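Marble That Isn't, Flowers That Won't Line Up: Speaker Notes on Pattern in Small Rooms

Opening, lights still up. Wait for the door to stop banging.

Good afternoon. I was asked to talk for 40 minutes about why everyone should put more pattern in small rooms. I'm going to talk about why I doubt it. The organizers at Midmont know this and gave me the slot after lunch anyway.

Show of hands. Who has lived with floral wallpaper on more than one wall? Keep your hand up if you picked it yourself. Keep it up if you'd pick it again. (Pause here. Don't comment on the hands. Last time I made a crack and lost the front row.)

First slide. Small floral on three walls, marble pattern on the table. Let them look before talking.
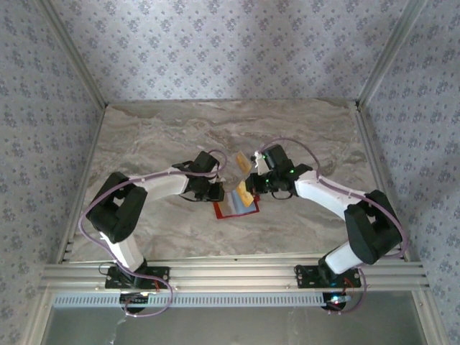

Talk and notes: Annelies Wuyts
Session: Surfaces and Small Rooms, afternoon
Slides prepared with Finn Fuchs

Start with the paper. Pale lavender-grey ground, little dark blue-grey clusters of flowers, the same motif over and over. On a sample card this would be a quiet paper. It's close to the kind of thing my grandmother had in her hallway, and I liked her hallway. But a hallway is a place you walk through. Put it on the back wall and both side walls of something small and there's no wall left to rest your eyes on.

The usual advice says small prints make small rooms feel bigger. I've read that in so many places that I went looking for where it came from, and I never found a source I'd trust. What I found was one article quoting another. My own view is that a small print at a distance turns into a tone, and close up it turns into a lot of little flowers. In a small space you're always close up.

Now the tabletop. Swirls of beige, grey and white. I'm calling it a marble pattern all afternoon and I'd like you to do the same, because I don't know what it's made of and a photo won't tell me. People say "marble" when they mean the look. Then they get home with a roll of sticky film from the hardware store and feel cheated.

Do the two patterns get along? Finn says yes. His argument is color: there's grey in the paper and grey in the table, so they shake hands. I'll give him half of that. The color is fine. What bothers me is the movement. The flowers repeat and the streaks wander. One is asking you to see a grid and the other is asking you to see a puddle.

(If Finn is in the room, let him answer. Two minutes, no more. He will bring up the Lestolholm kitchen. Let him.)

The Lestolholm kitchen, for anyone who wasn't here last year: floral on every wall, stone-look counter, and the owner, Kamol Intarasuk, still loves it. I've been in it. It's cheerful. I also noticed that he had taken everything off the counter before we came, and I'd like to see it with the mail and the toaster out. I can't tell you I'd change my mind. I'd just like to see it.

Corners. Please look at the back corners again. A light aluminum post runs down each one, where the back wall meets the side. I think this is the best thing in the whole setup. Anybody who has hung patterned paper knows that corners are where it goes wrong. The wall is out of plumb, the motif drifts, half a flower meets half of a different flower and you see it every day for ten years. A plain strip down the corner gives the eye a stop. I'm not claiming it fixes a bad match. It makes you less likely to go hunting for one.

At home you could use a slim wood trim, painted. Sang-wook Oh did his in the color of the ground and it nearly disappears. I'd have gone darker. We argued about it and he's the one who lives there.

A word on cost, and then I'll leave money alone. I had a quote last September of 2,000 for papering one small room with the old stuff stripped first. Stripping was 471 of that. So when a magazine calls wallpaper "an easy update," ask them who's doing the stripping. The peelable kind is supposed to solve this. I have peeled two. One came off in a sheet. The other brought some of the wall along.

Next slide. Same surroundings, and I want you to look at the middle of the table this time.

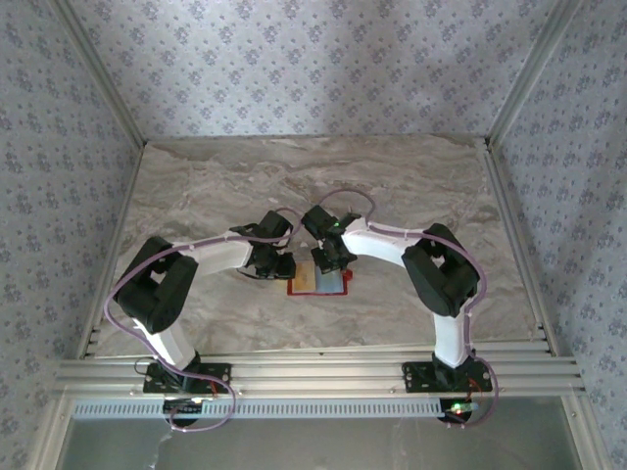 Can a patterned tabletop and patterned walls work in the same small room?
They can, if one of them is much quieter than the other and there's something plain between the two. I'd choose the tabletop to be the quiet one, as that's where you have to find your keys.

Back to the slide. The mat. It's small, it has a red border, and it's doing more work than the whole table. Where did your eye go first? Mine went to the red. A hard edge in a strong color will beat any amount of swirl. If you already own a busy tabletop and can't afford to replace it, get a mat with a border before you get anything else.

I was sceptical about this too, for the record. Nhyira Ackah told me to try it and I thought it sounded like something from a gift catalog. I put a bordered mat on my own speckled counter and left it there for 48 days. I stopped losing the paring knife. Could be the mat, could be that I was paying attention for once. One kitchen is not a study.

Two cautions on mats:
A big one just becomes a second tabletop. Keep it small enough that you can still see table on every side.
Don't match it to the wallpaper. A floral mat on this table would be the end of me.

(Check the clock. If it's past three, skip straight to samples.)

Samples. Pass the boards around now. Batista is the small floral, Vulatano is the stone look. I know they're pretty. Hold them at arm's length, then hold them right up by your face, then put one flat on your lap and prop the other behind it. That last one is the test I care about, and you can't do it in a store where everything hangs on the same rack.

While they go around, what I'd do if someone handed me the room on the slides and said I could change one thing. I'd keep the paper on the back wall and paint the sides. Pick a lavender-grey from the paper itself, go a shade lighter if the room is dark. The table stays. The mat stays. Leave the posts alone.

Finn would change nothing. He has told me so by email, about four times.

Questions. Repeat each one into the microphone, the back can't hear. Somebody will ask about bathrooms, and my answer is that I don't paper bathrooms. Somebody will ask about ceilings. Send them to Finn.

Collect the sample boards at the door. We came up one Batista short last year and I want it back.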